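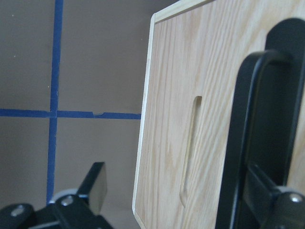
Gripper trial: first week with the Kutel fingers

The lab at Hisstead has started comparing two sets of gripper fingers for the box-handling work, the long flat ones from Kutel and the hooked pair from Brikivo that most of you already know. Both sets go on the same arm and use the same controller settings. The object is the pine box, since it has flat sides, a flat top and enough weight to show up a weak grip.

Each set gets 500 cycles from a fixed start pose. A cycle is an approach from above, a close, a short lift, a set-down and a return. The blue tape grid on the kraft paper is there for putting the box back by hand when it drifts. Please line it up with the same cells every time and don't move the tape. Tâm Hồ has the cell list if you are covering a shift.

The table side is set up the same way for both sets, with the two teach pendants within reach and the red stop buttons clear. Keep the scissors and anything else small off the paper while an arm is live.

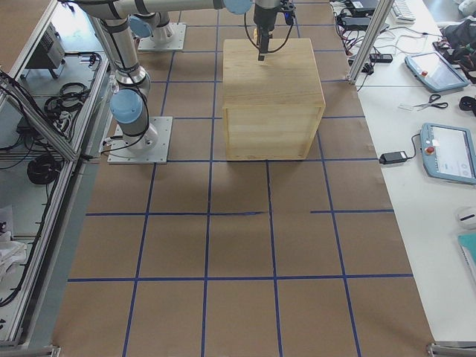

Quang Vi would like the approach speed cut in half for the last part of the descent, arguing that a finger that touches the top of the box early will spoil the force readings for the rest of the cycle and that the time lost is small. That change went in on Wednesday, March 29, 2023, and the cycles run before it have been left out of the count. As of this issue, 426 good cycles are logged for the first set.

The wrist camera has been the harder part. From a distance it finds the edges of a panel without trouble. Close in, with pale wood filling most of the view, the software has little to hold on to besides grain, and the match score drops. We tried two exposure settings and kept the lower one. Soft shading low in the view, between the fingers, still gets picked up as an edge now and then, so the filter for that is being rewritten in Tiêu, our in-house vision tool.
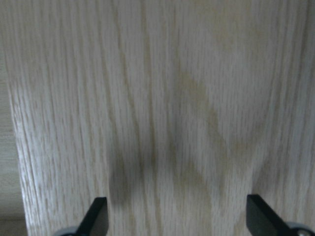 What is left to do

The second set goes on as soon as the first reaches 500. After that both sets get a longer run, 2,000 cycles each, with the pads checked for wear at 4 points along the way. Cable slack at the wrist needs watching during the long runs. The loops on either side of the gripper should hang free and stay away from the fingers when the wrist turns.

If you are on the evening shift, write down the pad condition before you start and again when you stop. A line in the log is enough.
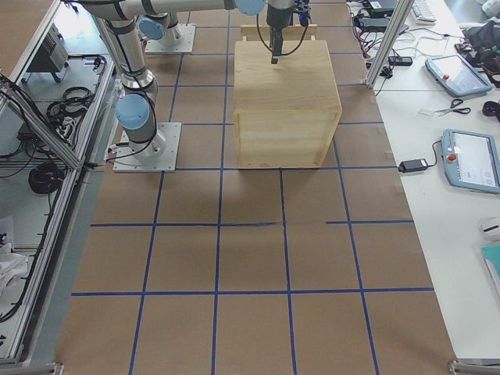 Booking the arms

Both arms are reserved for the trial on weekday mornings through the end of the long runs. Afternoons are open as before. Send requests to Tâm Hồ and say which arm you need and whether the fingers have to come off.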